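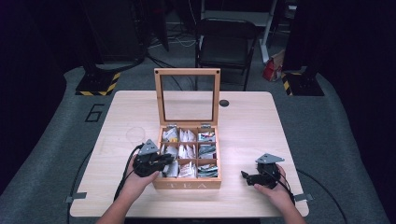 The tea box gets sorted at last

20/04/2019

I love a tea box. I love the little lid with the window in it, I love the hinges, I love that it says TEA on the front in case we forget (we never forget). What I don't love is the state ours gets into between one long weekend and the next, so today I put the kettle on and gave it a proper going-over.

Ours has nine compartments, and my favourite way to fill them is by when you'd drink the stuff. Breakfast teas go in the front row, where a half-asleep hand can find them. Afternoon ones go in the middle. Anything herbal or fruity lives along the back, and yes, the peppermint keeps getting moved forward by someone in this house who drinks it at seven in the morning. Fine!

I stand the packets upright with the name facing out, and I stop filling a compartment while I can still get a finger down the side. Cram it and the corners tear, and then you have tea dust in the bottom until December.

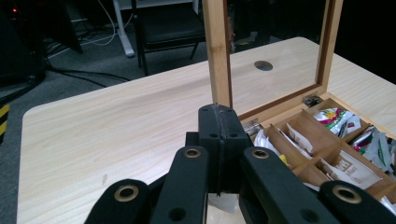

The overflow goes in an old Okico tin in the pantry, oldest at the front. I had 41 bags in there this morning, a colourful mix, including some Malik chai I'd completely forgotten buying at the Inmont market. Best find of the day! It still smelled gorgeous, all cardamom and cloves, so I had a cup straight away and the sorting took a bit longer than planned.

For the wood I use a barely damp cloth, then a dry one, always along the grain. The table got the same treatment while I was at it. I do love pale timber with a bit of grain to look at over a cuppa.
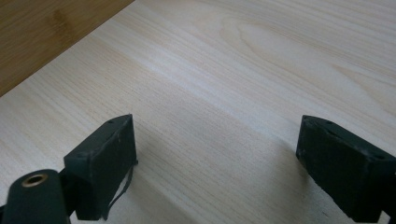
Brellov wrote in the comments that fruit teas should never share a box with plain black, as everything ends up tasting of raspberry after a month. I've gone and moved my loose-wrapped ones to a jar to see if I notice a difference.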